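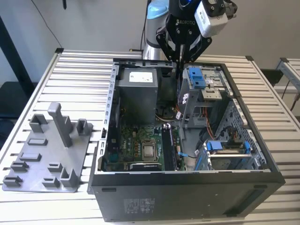
Robotiq gripper and an open desktop computer case, side panel off.

Dralus Open Day, Kulthorpe
Posted Tuesday, August 13, 2024

Dralus makes powder blush, pressed eyeshadow and lipstick for its own label, Clundus, and for a few smaller brands that don't have a plant. I have used Clundus blush since college. When the open day went up on their mailing list I put my name in, and in the end I got two places, so my sister came along.

The plant is on the east side of Kulthorpe, past the rail yard. There is a parking lot in front and an overflow field behind it. We used the field. Sign-in was at a folding table inside the front doors, where they gave us hairnets, shoe covers and a sticker with a group number. We were group 3. Jewelry had to come off, including plain rings, and it went into a zip bag with your name on it. Nail polish was fine as long as you kept gloves on in the filling room.

They also asked everyone to take off loose glitter makeup before going in. One woman in our group had to use three wipes.

The color room

Our guide was Thu Tạ, who matches shades. She has a desk by a north window and a light box next to it with four kinds of bulb. She put the same pink powder under each one. Under the store-type bulb it looked like a soft rose. Under the daylight bulb it was close to bubble gum. That explained several things I own.

A batch gets checked against a standard, which is a pressed pan kept in a dark drawer. The standards are replaced on a schedule because they drift. Thu swipes the new batch and the standard side by side on white paper and then on her arm, and a machine takes a reading too. If the machine passes it and she doesn't, it goes back to be mixed again. She told us warm browns take her the longest and reds are quick.

Somebody asked how to pick a blush at home. Her answer was to put a little on one cheek, walk to a window and look from arm's length. She doesn't like testing on the back of the hand, as most people's hands are a different color from their face.

Powder pressing

You watch this from behind glass. Loose powder drops into metal pans, a ribbon of cloth comes down over them, and a press stamps the pans with the cloth in between. The woven look on the top of a new blush is from that cloth. I had always thought it was a design somebody drew.

Each batch of blush is 2000 pans. They take some out for a drop test, where a finished compact is let go over a steel plate at a set height. We got to do one each. Mine held. My sister's cracked down the middle and she was told it was a reject they had set aside for visitors.

Shade 1711 was running while we were there. It is a muted coral and it sells out every spring. I asked whether they would ever make it in a cream and was told to write to customer service, so I may do that.

The lipstick room

This was the warmest part of the building and smelled of wax and faintly of vanilla. The color is ground into oil first, then goes into a heated kettle with the waxes. It is poured into molds, chilled, and set into tubes. After that each bullet passes quickly through a small flame to make it shiny. I could have stayed and watched the flame for an hour, but the groups were running close together and group 4 was already at the door.

They handed around a bullet that had not been flamed and one that had. The first looked dusty, like an old lipstick from the bottom of a bag. A quick pass with a hair dryer on low will do something similar at home, according to the man on the line, though he said to hold the tube sideways and stop early.

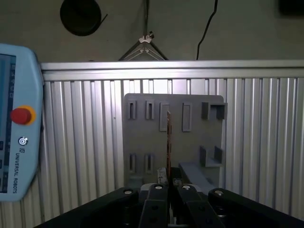

Talk and samples

At the end there was a talk in the lunchroom about the new line, called Lã. It is sheer color for cheeks and lips in small pots, due in stores in February. The shades are all on the quiet side: tea rose, plum, a brick, and a beige I couldn't see on anyone. The pots are glass with a screw lid. I liked the plum best and it stayed on through the drive home and dinner. The brick went patchy on my sister, who has dry skin, and she took it off in the car.

The talk went long. The part on packaging could have been cut in half, and the microphone kept dropping out at the back. The questions were better. People mainly wanted to know about fragrance, and the answer was that Lã has none and the Clundus lipsticks will keep theirs.

Everyone got a bag with one Lã pot, a Clundus blush in a shade picked for you at the door, and a coupon for the plant shop. I was given a cool pink that I won't wear. You could swap at the shop counter if the box was still sealed, and mine was, so I came home with 1711.

If you go

Wear flat closed shoes. There are stairs up to the pressing gallery, and an elevator if you ask at sign-in. Bring a bare face or light makeup if you want to try things in the lunchroom, where there are mirrors and good light but only one sink. Coffee was free. The shop takes cards only, and the discontinued shades are in the baskets under the register. The next open day will be announced on the mailing list, with places given out by draw.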